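Collecting Folding Demonstrations for a Cloth-Handling Arm

Project report, Joyce Minja
Second-year group project, Trevimov strand
Submitted Oct 25, 2024

1. What the project was for

The Trevimov strand asks each group to produce a set of examples that a learning system can be trained on, and to write up how the set was made. Training the system is left to the next year's group. We chose clothes, as last year's set was all cups and boxes and the group that inherited it had nothing soft to work with.

The arm is steered by hand through a second, smaller arm that the operator holds. We call the smaller one the Dhillon, after the name on its drawer. Whatever the operator does is copied, and the joint positions and the view from the wrist camera are saved together. One attempt at one task is one episode.

2. How we worked

We wrote three tasks: flatten a garment, fold it once across the middle, and move it to the other side of the table. Each session had one operator and one recorder. The recorder started and stopped each episode, reset the cloth and filled in the log sheet. We swapped places after every 20 episodes. Before we had that rule, one person did a whole afternoon and the later grasps were visibly worse than the early ones.

Resetting took longer than we had planned for. At first the recorder laid the garment out neatly each time, and after a week we saw that all our starting positions looked the same. From July onwards the recorder picked the garment up, dropped it and left it however it landed. If it fell off the table it was dropped again.

We also stopped using the plain grey bench for everything. A system that has only seen cloth on grey may learn the grey. Part of the set was therefore recorded on surfaces with a printed pattern, and with other things left near the garment.

Striped cloth was useful to us when checking episodes. On a plain black top it is hard to tell from the wrist view whether a fold is one layer or two. With stripes the lines bend wherever the cloth does, so a bunched part can be picked out quickly.

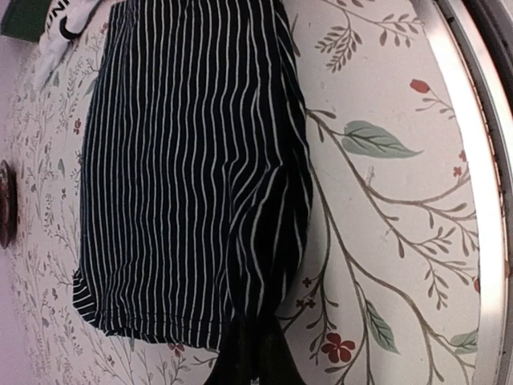 Efua Dogbe asked, when she read the draft, whether stripes might make the task too easy and leave the system lost on plain clothes. She also wanted to know how many of the episodes used a plain garment, and the draft did not give a figure. I have gone back through the log sheets to answer her. Of the 962 episodes we kept, 200 used a plain dark garment. The rest were striped, checked or had lettering on them. She is right that the balance is poor, and I would change it if there were more time.

3. Sorting the episodes

Each episode was watched once by someone who had not operated it. It was marked keep, drop or unsure. An episode was dropped if the garment left the table, if the recording started late, or if a hand came into view. A missed grasp was not a reason to drop it. If the operator missed, opened the gripper and tried again, we kept the whole thing, as the second try shows how to recover.

The unsure pile was looked at by both of us together. Most of the arguments were over whether a fold counted as a fold. We settled on a written rule: the hem must end up past the middle of the garment.

4. Problems

The wrist camera sees the grasp well but loses most of the garment once the arm is low. In 7 sessions the log sheet and the file names did not match, and we had to pair them up again by watching the start of each file. We now write the file name on the sheet before the episode begins.

The Zodura viewer would not open recordings longer than a few minutes, so long episodes were checked in two parts.

5. Handing over

The episodes, the log sheets and the fold rule are on the shared drive under Sorero. Next year's group should record more plain garments first, and should use a second camera above the table if they can get one.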